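ellau-traysort: data card and tooling notes

Release tagged 3rd June
Maintained by Wanting Cheng and Colton Bélanger

Two-arm bin-and-tray episodes with small electronic parts, plus the loader, segmenter and replay checker we use on them. Parts move between four yellow bins and a steel tray lined with white paper. Both arms run under the Kirkatar control stack. 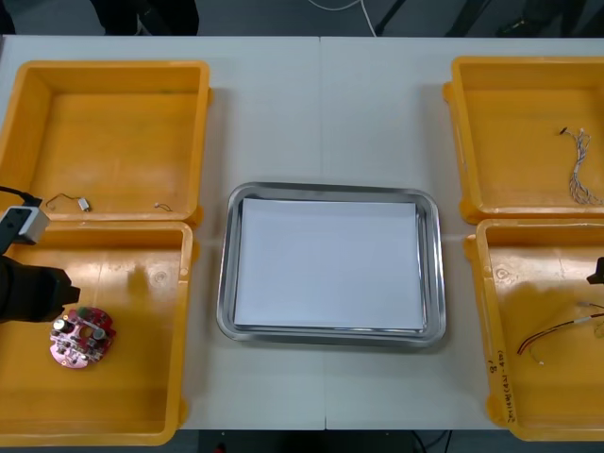
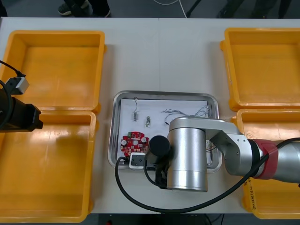
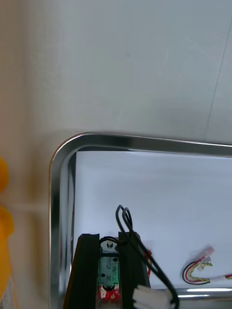 Contents

The release has 1,031 episodes. Of these, 741 are marked clean and go into the default training split. The others contain at least one regrasp, drop or operator stop and are kept under split=recovery. Do not merge the two without reading the section on labels.

Each episode directory holds:
meta.json: task string, operator ID, calibration ID
joints.parquet: positions, velocities and commanded targets for both arms
grip.parquet: gripper width and motor current
video/: one file per camera, fixed and wrist
segments.json: output of the segmenter, hand-corrected

Time alignment

All streams are stamped on the host at arrival. Video is late relative to joint state by a constant offset of 80 ms, and the loader subtracts it by default. Pass raw_time=True to turn this off. Episodes recorded in February used an older Pleltex driver that stamped at frame request. Their meta.json has stamp_mode set to "request" and the loader applies no offset.

Labels

The segmenter splits each arm's track into 7 phases: idle, approach, close, lift, transfer, release, retreat. Boundaries come from gripper width and end-effector speed only. It does not look at video. Thin wires barely change the final gripper width, so close/lift boundaries on wire parts were the ones corrected most often. The corrected value is in t_start; the original is kept in t_start_auto.

A part counts as released when the gripper opens past the threshold in config/phases.yaml. A lead caught on a fingertip will still produce a release label. Filter on snag=false if this matters for your policy.

Tools

ellau-load: iterator over episodes, returns numpy arrays
ellau-seg: reruns the segmenter and leaves hand corrections alone unless --force is set
ellau-replay: sends recorded joint targets to the Kirkatar simulator and reports tracking error per joint

Replay does not model cables, either on the arms or on the parts. Low tracking error says nothing about whether a grasp would hold.

Known issues

Specular highlights on the tray rim cause false edges in the depth-free pose estimator (module wan, named Wan in older configs). Masking the rim with the polygon in calib/tray.json removes most of them.

Left and right in joints.parquet follow the fixed camera view. Versions before this one used the operator's view. The migration script is tools/swap_sides.py, and it refuses to run twice on the same directory.

Send label corrections to Wanting as a patch against segments.json. Loader bugs go to Colton.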